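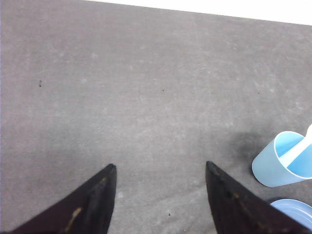
Trindton Village Hall: Opening-Up Checks, with Comments
Main hall, kitchen, lobby, cupboard under the stage
Completed by: Fouzia Hashmi
Date: January 26, 2026
Next full inspection: May

Marks used: OK, Attend (needs doing but the hall can open), Stop (it can't).

OUTSIDE AND ENTRANCE

1. Path and steps clear of ice, leaves and bins
OK. Gritted at eight. The green bin had migrated to the foot of the ramp again and has been returned to its own kind.

2. Handrail firm
Attend. Firm at the top, philosophical at the bottom. The lower bracket has one screw doing the work of three. Please don't hang the yoga banner from it.

3. Front door opens fully and closes by itself
OK. It closes by itself with some feeling. Mind your fingers.

4. Lobby mat flat, no curled edges
Attend. One corner is up. It was taped down in the autumn and the tape is still there, holding on to the mat and nothing else. New tape bought, £16 for the decent sort, receipt in the tin.

FIRE

5. Escape routes clear
Stop, then OK. Rear exit was blocked by stacking chairs and a papier-mâché whale. Both moved before anyone was let in. The whale belongs to the panto and is to live under the stage, where there is room for it if you fold the tail.

6. Rear exit bar pushes open first time
OK. Second time as well.

7. Exit signs lit
OK in the main hall. Kitchen corridor sign is lit but flickers, which gives the washing-up a nightclub air. Attend.

8. Extinguishers in place, pins and seals intact
OK. The one by the kitchen was propping the door open. It has been hung back up. We own two perfectly good doorstops and I have put them both where you'd trip over them if you were looking for a fire extinguisher.

9. Alarm test
OK. Heard in every room, and by the dog next door. Written in the log.

10. Notice showing maximum numbers on display
OK. It says 200 standing, 93 seated at tables. The quiz league is reminded that perching on a radiator counts as seated.

MAIN HALL

11. Floor dry and free of trip hazards
OK. There is a patch near the stage where badminton has left its mark and then somebody has tried to polish it out. Slippery in socks. Toddler group told.

12. Chairs and tables sound
Attend. Two chairs labelled BROKEN in my writing on Friday were back in the stack with the labels turned inwards. They are now in my car.

13. Stage curtain runs freely
OK to halfway. Nothing in the programme needs more than half a stage until the panto.

14. Heaters on, guards fitted
OK. The left-hand Uvuden takes twenty minutes to decide. Kicking it has no effect on the heater, though the guard now has a dent at toe height.

KITCHEN

15. Fridge at five degrees or under
OK, four. Contents: milk, more milk, half a trifle. The trifle has gone.

16. Urn, lead and plug undamaged
OK. The brass plate on the wall says the hall dates from 1850 and I sometimes think the urn came with it, but it passed its electrical test.

17. First aid box complete
Attend. Plenty of eye pads, no plasters. This has been true at every check I've done. Plasters ordered from Deligiannis on the high street, along with blue ones for the kitchen.

18. Cleaning products shut away
OK. Cupboard locked, key on the high hook. The high hook is high on purpose, so please stop leaving the key on the worktop for convenience.

TO DO BEFORE THE WEEKEND
Handrail bracket: two screws, longer ones.
Lobby mat: tape, whole edge this time.
Corridor sign: new tube.
Chairs: mend or bury.

Hall opened at 9.15. Signed, F. Hashmi

Added later, in pencil: found the spare key to the stage cupboard. It was in the whale.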